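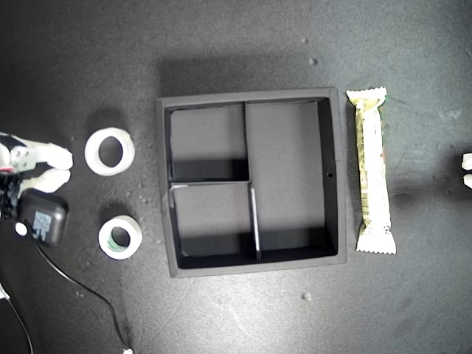
*Three-compartment tray with two rolls of tape and a snack bar.*

## Desk trays: arrangements for the Budham and Somholm offices

Members of staff at both sites will be aware that the stationery review reached its second stage in August. The review found that small items were being kept in drawers, on window sills and in envelopes, and that supplies were being reordered while earlier stock remained unopened. A divided tray will therefore be issued to each desk. The order placed with Gullik is for 322 trays, of which 200 will go to Budham and the remainder to Somholm.

The tray is square and dark in colour, with raised walls. It has one long compartment running down the right-hand side and two smaller ones on the left. Staff are asked to keep the larger roll of tape in the upper compartment on the left and the smaller roll in the one beneath it. Rolls should be laid flat.

The long compartment is for personal use. Many colleagues have asked whether food may be kept in it. Wrapped items such as a snack bar are permitted, provided that they are sealed. Fruit, open packets and anything requiring refrigeration should be taken to the kitchen on the relevant floor. Longer bars may overhang the end of the compartment slightly, and this is acceptable.

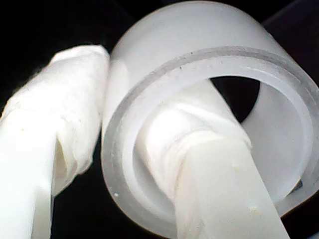 Tape itself will continue to be ordered centrally. The present stock stands at around 1,000 rolls, held in the Han store, and no department should need to buy its own before the end of the financial year. Each desk may hold 2 rolls at any one time. Replacements can be collected from the store between 9.30 and 11 in the morning on production of a signed slip. Part-used rolls found in shared cupboards should be returned to the same counter, where they will be reissued to the post room.

Staff who share a desk will share a tray. Where a desk is used by different people in the morning and the afternoon, the long compartment should be emptied at the changeover.

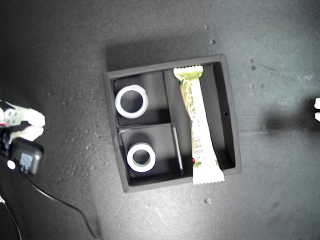
One reader at Somholm has written to say that the two left-hand compartments would serve better for paper clips and stamps, and that tape belongs in the drawer. The suggestion has been noted and will be considered when the arrangement is reviewed. In the meantime, departments with a particular need may vary the layout with the agreement of their office manager.

Trays will be delivered to Budham first. Desks should be cleared of loose stationery by 4 in the afternoon on the day before delivery, and any surplus placed in the boxes provided beside the lifts.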